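Unit 4: Planning an Equipment Budget

Departments costing hand-held grippers should begin with the task and work back to the hardware. A quotation from Flerkmont or Zeka normally covers the gripper pair alone. Cables, marker cubes and replacement finger pads are listed separately and must be entered on their own lines.

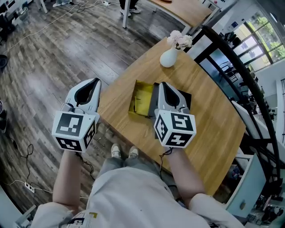

Allow up to 11 weeks for delivery. Orders above 800 euros require a second signature, and this limit applies to the whole order, including carriage.

Consumables are charged to the running budget. Pads should be budgeted per pair and reviewed each October.

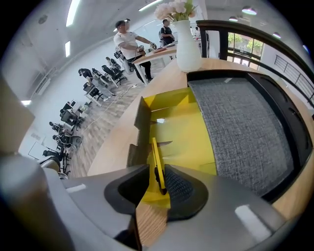 Margit Nordin

Students will prepare a one-page plan for two operators, using the price list on page 47 of the reader. State which items are bought, which are hired and who approves each. Plans are due on Wednesday.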